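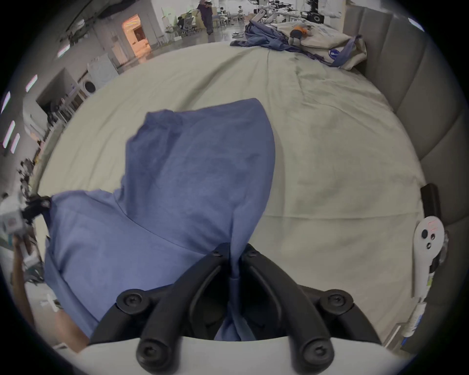

I had been promising Hacer Karakaya a visit since last October, and when I finally got myself over to Grenley she had the kettle on before my coat was off. The plan was a quick look at how they keep their hand-held grippers in order, and I stayed until they were locking up!

The big room is a pleasant place, bright and shiny-floored, with desks dotted about and a washing machine by the wall (I was rather taken with that). The folding work goes on at a large bed with a grey padded headboard, and most of what I learnt, I learnt standing next to it.

The gripper itself is simpler than I had pictured. There are two black fingers on a curved white mount, with round screw heads at the joints, and it is those screws that take up most of Berkay Sönmez's mornings. He goes over every one with a hand driver before the first garment is touched, then marks the count in a little green book. A tool comes off the bed after 300 grips and goes to his bench, where the fingers are taken off, brushed clean of lint and put back with the tips lined up against a steel gauge. The one he stripped for me was number 506, an old favourite of his, and he let me do the left finger, badly.

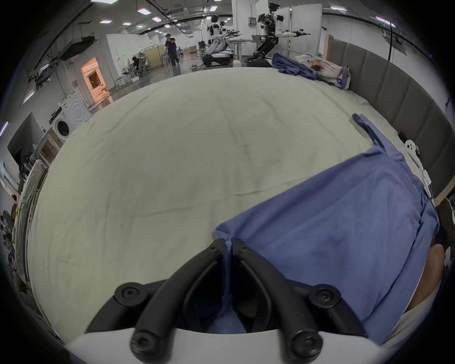
Cloth is hard on the fingertips, Berkay told me, far harder than boxes or cups. A thin cotton will slide out if the tips meet even slightly crooked, and lint works its way into the pivot until the whole thing feels gritty in the hand. Oil is banned near the bed, for obvious reasons, so they use a dry powder from Skomesov and wipe off whatever is left over. I asked what happens when a finger bends. "You swap both," he said, "always both," and pulled out a drawer of spares in matched pairs, tied together with string.

Afterwards Hacer walked me past the bigger robots, which have their own service round and which I shall save for another report, as Oğuzhan Karaca has offered me an afternoon with them. My thanks to them all, and to Ornella Valentini for the lift back to the station.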